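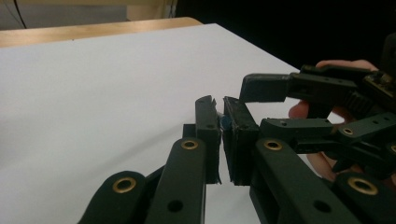
Small, blue and very easy to lose on a white surface.

I blame December. That was the month I decided to sort out every small thing in my house, and I mean the bits at the bottom of drawers – beads, pegs, stray buttons, game pieces from games we gave away years ago. I had a jar from Eskildsen, the old hobby shop in Stodbridge, that I was sure held maybe a few handfuls. I tipped it out and counted (I know, I know) and quit at 207 with the jar still half full!

So I went shopping, obviously. Prostard makes a flat case with 60 little compartments, and I love it more than I should. Vander sells a bigger one, but the lids pop open if you carry it sideways, and I have the carpet to show for it.

My method, if you can call it that, is to clear off something white and work on that. Colors jump right out at you, blue especially. I sort by color first and by size later, usually with the radio on, and I only take out as much as I can put away before dinner. The first night I poured out the whole jar and we ate standing up.

I'm also picky about picking up. Fingers are fine for the first hour, and then mine get clumsy and I start sending things under the couch. A narrow tip helps a lot – you want to pinch the piece near the top and lift straight up.

Next up is the sewing box. My sister thinks there are 500 buttons in there. I'm saying 1,000.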